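Magnesium abends oder morgens? Und wie viel überhaupt?

Wurzelsepp71
Hallo zusammen, ich hab seit April ständig Wadenkrämpfe, meistens so gegen drei Uhr nachts. Meine Hausärztin hat Blut abgenommen, alles im Rahmen, und meinte, ich könne es ruhig mal mit Magnesium probieren. Jetzt steh ich in der Drogerie und bin überfordert. Citrat, Oxid, Bisglycinat ... Im Moment nehme ich das Pulver von Jurmont, 200 mg, abends in Wasser. Schmeckt nach Brausetablette mit Kreide. Wie macht ihr das?

kraeuterhexe_uli
Citrat, abends, fertig. Ich nehm die Kapseln von Sisine schon ewig und hab Ruhe in den Beinen. Mit Oxid konnte ich gar nichts anfangen, das ging bei mir — sagen wir mal — zügig durch.

Treppensteiger
Ich halt das meiste davon für teuren Urin, sorry. Wenn das Blutbild passt, dann fehlt dir nichts. Dehn abends die Waden, zwei Minuten pro Seite, und trink mehr. Bei mir waren die Krämpfe danach weg, ganz ohne Pulver.

kraeuterhexe_uli
@Treppensteiger Schön für dich, aber im Serum schwimmt doch nur ein winziger Teil vom Magnesium! Der Rest steckt in Knochen und Zellen. Ein normaler Wert sagt da nicht so wahnsinnig viel.

Treppensteiger
Das Argument kenn ich. Damit kann man halt jedem alles verkaufen.

Mopsfidel
Streitet euch nicht :) Ich mach beides, dehnen und Citrat. Kürbiskerne übers Müsli gehen auch prima, oder Cashews, wenn man die Packung wieder zukriegt. 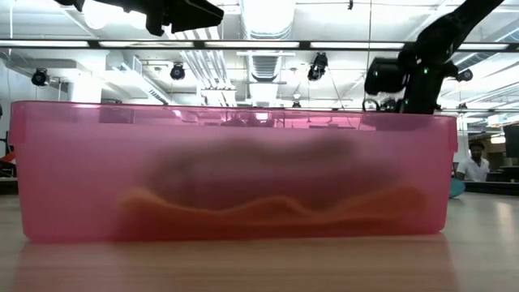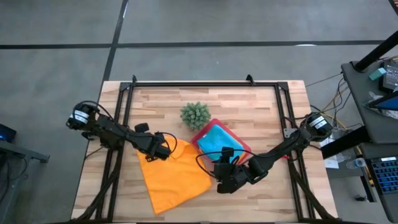

Oben die rosa Kunststoffbox, unten der Tisch mit dem orangen Tuch

Wurzelsepp71
Danke euch! Kürbiskerne probier ich. Eine Frage noch: Im Laden gab es von Cernik so ein Kombizeug mit 700 mg pro Portion. Ist das nicht irre viel?

Kohei Imai
Schau mal aufs Kleingedruckte, oft ist das die Menge der Verbindung und gar nicht das reine Magnesium. Bei Citrat bleibt davon nur ein Bruchteil übrig. Wenn wirklich 700 mg reines Magnesium drin sind, würde ich die Finger davon lassen oder vorher in der Apotheke fragen. Gerade wenn man was mit den Nieren hat oder andere Tabletten nimmt.

Mopsfidel
Genau, und bei Schilddrüsentabletten Abstand halten! Das hat mir damals auch erst die Apothekerin gesagt.

Wurzelsepp71
Nieren sind ok, Tabletten nehm ich keine. Ich bleib dann bei den 200 und fang mit dem Dehnen an, auch wenn ich beweglich bin wie ein Bügelbrett. Melde mich am 13. November wieder, da hab ich eh Kontrolltermin.

Treppensteiger
Dann weißt du aber nicht, was davon geholfen hat.

Wurzelsepp71
Mir wurscht, Hauptsache durchschlafen.

Leserkommentare

Gast: Bei mir war's der Kaffee am Abend. Weggelassen, seitdem deutlich besser.

Ingwerknolle: Hat jemand Erfahrung mit dem Öl von Stockdale zum Einreiben? Bei mir brennt das auf der Haut wie Hulle.

Gast: @Ingwerknolle ja, bei mir auch. Nach dem Rasieren bloß nicht!

Kontakt | © Forum Stockdale & Partner | Nach oben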